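Diary, March
6 min read
Search this site Type and press enter

07.40. Panel off before breakfast. The workstation has been restarting itself under load for a fortnight and I had put off opening it, on the grounds that opening it would take the bench for a whole day. It has taken the bench for a whole day.

Symptoms, for the record. Cold start fine. Idle fine. Any long job and it drops out and comes back to the login screen with nothing in the log except that the previous shutdown was unexpected. The interval had been shrinking. Early in the month it would manage most of an evening; last night it did not finish importing a folder of scans.

Cleared the bench first. Mat down, lamp moved to the left side, screws to go in the old muffin tin. I label the cups with masking tape: panel, drive cage, cooler, graphics card, other. "Other" is always the fullest by the end and I should give it two cups.

08.15. Power lead out, button held in for a count of ten, chassis laid on its side. Graphics card left in. Drives out and stacked on the shelf in the order they came. The memory came out last and went into the plastic trays it was sold in, which I have kept for six years for this purpose and felt slightly foolish about until today.

The dust was worse than I expected at the back and better than I expected at the front. The front has a filter that I wash. Took the vacuum to the outside only and used a soft brush inside, with the fan blades held still by a finger. There was a felt of grey fluff between the cooler fins on the side facing the fan, thick enough to lift off in one piece. That alone would account for a good deal of heat.

09.30. Cooler. The four screws are sprung and want undoing a turn at a time, corner to opposite corner. It would not lift. Put the screws back a couple of turns, thought about it, and did what I should have done at the start, which was to warm the thing: refitted enough to run it for ten minutes on the setup screen, switched off, and tried again with a slow twist. It came away cleanly. The old paste had gone to a biscuit in the middle and was nearly absent along one edge. I suspect it was never evenly seated. The machine came to me second-hand from the office clearance at Staltitz and I have never had the cooler off, so whoever did it last did it before my time.

10.20. Cleaned the cooler base with alcohol and lint-free cloth. Five cloths. Then released the lever, opened the load plate and lifted the processor straight up by its edges. Wiped the lid of it over the mat and put it in its clamshell, lid shut, on the high shelf.

Did not touch the socket. Looked it over with the loupe and the lamp held low, working along the rows from several directions. A bent contact shows up as a break in the pattern of reflections, and I could find no break. I went over it three times and then made myself stop, as I was beginning to see things.

11.00. Coffee, in the kitchen, with the door shut on the bench.

11.20. Checked the capacitors next, as I had half convinced myself they were to blame. Looked for domed tops and any crust at the base, and found nothing I would swear to. That proves little. A capacitor can be tired and look perfectly well, and I have no meter here that would tell me.

The power supply is a 700 watt Prutico and was my second suspect. It is not original. I fitted it myself, and my note inside the cupboard door says the fan was noisy from new. Swapped it on to the tester with a dummy load and the rails sat where they should. I shall leave it alone and see.

12.45. Lunch. Ordered paste from Chareonsuk, two tubes, before remembering that there was an unopened tube in the drawer with the batteries. The order had already gone through. I now own three.

14.00. Fan. The rear one turns but has a dry sound when flicked, and it coasts for much less time than the front one. I had 2 spares of the right size, both Pralon, both still bagged. Fitted one. The airflow arrow on the side is moulded so faintly that I had to tilt it under the lamp, and I still held a strip of tissue behind it afterwards to be sure.

Cables. I had meant to leave these as they were and did not. The bundle along the bottom was held with a single tie in the wrong place, so that everything downstream of it had to fan out across the intake. Cut it, re-laid the lot and used the reusable straps. No gain in temperature to be expected, but I can now reach the header for the front sockets without pliers.

15.30. Stopped there for the day. The rest is processor in, paste, cooler, memory, drives, in that order, and I have a poor record with small springs after three in the afternoon. Wrote the sequence on a card and propped it on the muffin tin. Lamp off. First test tomorrow is an hour at idle, then the scans folder, with the side panel on, since the panel is part of the airflow. If it holds at 40 degrees idle I shall be content. It had been well over that.
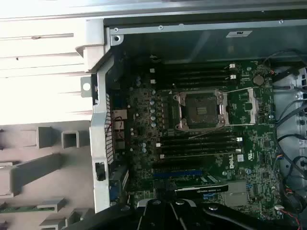 Does old thermal paste have to come off completely before new paste goes on?

It should all come off, from both the processor lid and the cooler base. Use isopropyl alcohol on a lint-free cloth, keep changing to a clean patch until the cloth stops picking up grey, and let both surfaces dry before applying the new paste.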